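Speaker notes – "One Plug to Rule Them All? Packing Power for Long Trips"
Athumani Travelers' Evening, talk 2, Freya Ellwood

Slide 1. Hello and a show of hands
Who has ever landed somewhere with a dead phone and the wrong plug? Wait for the groans. Mention my first night in Nairobi, and Josphat Khaemba lending me his adapter until breakfast. Thank Josphat, he's in the second row!

Slide 2. Why are there so many shapes?
I love this part. Countries wired themselves up separately, long before anyone packed a hair dryer. By the time people wanted one plug, the walls were already full of holes. Take your time – people always have stories.

Slide 3. Volts before shapes
An adapter changes the shape and leaves the voltage alone. Read the small print on your charger. "100–240V" means you can relax. Leena's curling iron story goes in if we're on time.

Slide 4. Sockets with USB built in
My favorite thing to find in a hotel room! Two USB ports plus a regular outlet, so the phone and the camera can charge while the laptop has its own spot. Ask who travels with one.
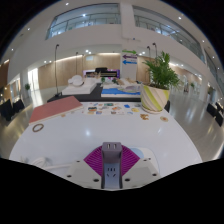 Slide 5. What's in my bag
Hold up the pouch. One adapter, one short cable, one long cable (beds are never near the wall). Pass it along the rows and get it back before the break.

Slide 6. Questions
Leave 10 minutes. Zanele has the microphone. If someone asks about ferries, hand over to Wycliffe – he knows far more than I do.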